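Zurnton Robotics Society > Arm project > Wrist camera and finger clearance

orko_dev
Logs from Monday: 34 grasps, 19 clean. Most of the misses are late closes. I want to drop the closing speed and rerun before we touch the fingers.

nullau2
Disagree. Speed won't fix an offset. Recheck the hand-eye calibration first.

orko_dev
Calibration residual is 2 px. It's fine.

vpalma
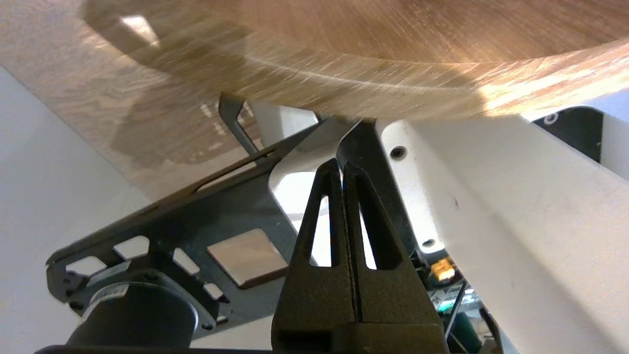 Finger offset should be checked at full close, before either of the above. I'd use the fingertips as the reference, as they stay in view of the wrist camera. With the fingers pressed together the seam is a thin dark line and the tips taper enough to mark by hand. Log the tip pixel at each close and compare between runs.
Valentina

nullau2
That only gives you drift in the image plane. Depth error won't show.

vpalma
Agreed. Depth needs the board.

orko_dev
OK, tips first, then speed. Fuentealba script is in the repo, needs Python 3.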